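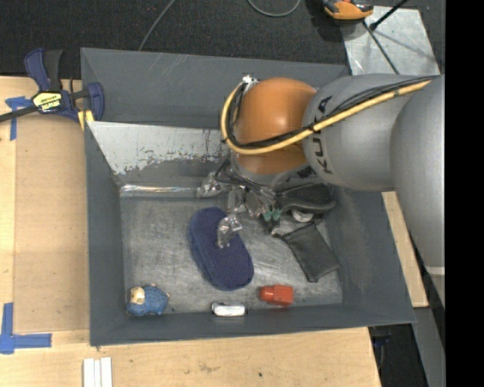 Sutby save files, quick tips before you start a new family

Back up the save folder first. Copy it to a stick, not the same drive. Mine hit 1197 MB before I noticed, and loading took forever.

Game stutters? Turn off mods, then put them back 3 at a time till it acts up.

Dusty console – unplug it, soft brush on the vents, short bursts of canned air. Dont use the vacuum.

Sticky controller buttons: cotton swab, 70 percent rubbing alcohol, let it dry overnight.

Discs go back in thier cases. Label the spine if you have kids.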